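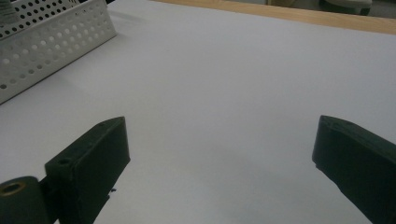
The white table and its light wood edge.

The Ferry to Olla

My mother left me the house in Temba and 12 boxes of letters, and I drove up in July to deal with both. The house was easy. A man from Zimura came the first morning, walked through it once and wrote a number on the back of a card.

The letters took longer. They were all from my aunt, who had moved across the water to Olla before I was born and never came back, even for the funeral. I had been told she was proud. The letters said she was seasick.

"I got as far as the landing," she wrote, in five different years. She had bought the ticket each time. In one envelope there were two ticket stubs, unpunched, and a pressed leaf that fell apart when I touched it.

I read until the light went. Then I ate crackers over the sink and read some more with the lamp on. My mother's answers weren't there, of course. I had to guess at them from what my aunt said next. "No, I don't think you're being hard on me," one letter began, and I put it down for a while. 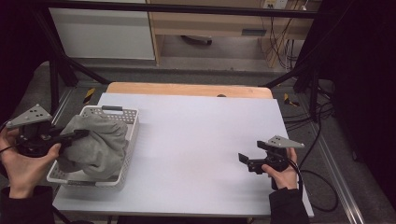 The Crossing

The ferry was called the Dadano and it left at seven. I had the boxes in the trunk and a bag of ginger candy on the seat. The woman at the booth asked if I wanted a return.

I said I didn't know yet - could I buy it on the other side? She said people did that all the time.

The water was flat. I stood at the rail with a candy in my cheek and watched the landing get small. My aunt was 81 by then. She had told me on the phone that she would meet the boat, but that she would be standing well back from it.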